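Home & Table | Small Stuff

The Cup That Stays Out

Every house has a table that was bought for one purpose and now serves as a landing strip. Ours is pale wood, planked across the top, and came from a shop called Rønning for 140 dollars. The catalog called the model Loner. It has never been alone for an evening in its life.

Things arrive and they stay. A bottle gets set down, tips over, and is accepted in that position as part of the household. Then somebody needs a place for the long thin items that have no drawer, and a plastic cup is drafted into service. I have nothing against the plastic cup. I have paid 68 dollars for a stoneware crock by Sukon, meant for precisely this job, and it is so heavy that we keep it on the floor.
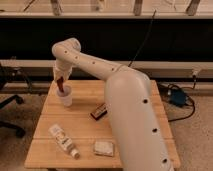

My own rule, arrived at after a bad August, is that a small table gets one upright container and everything stick-shaped goes in it or leaves the room. The cup should be see-through, or close to it. An opaque one turns into a well, and you will be fishing out dead pens until you retire. It should also be cheap enough that you don't mind rinsing it, dropping it or finding it at the far end of the yard.

Where you put it matters more than the storage people let on. A back corner is good, out of elbow range but within reach of a person sitting down. The middle is for guests and cats.

Norkier will sell you a desktop system with 7 compartments and a lid. I tried it for a month and spent most of that time deciding which compartment a chopstick belongs in.

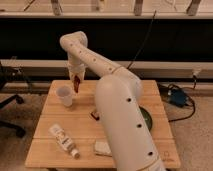 Marit wrote in to object that one cup is never one cup, and that hers had bred along the windowsill until she couldn't open the window. She now puts things away in a drawer, lying flat, and considers the rest of us savages. She may have a point, although I have seen what lying flat does to a drawer by spring.

I'm keeping the cup. The crock is available to anyone with a strong back.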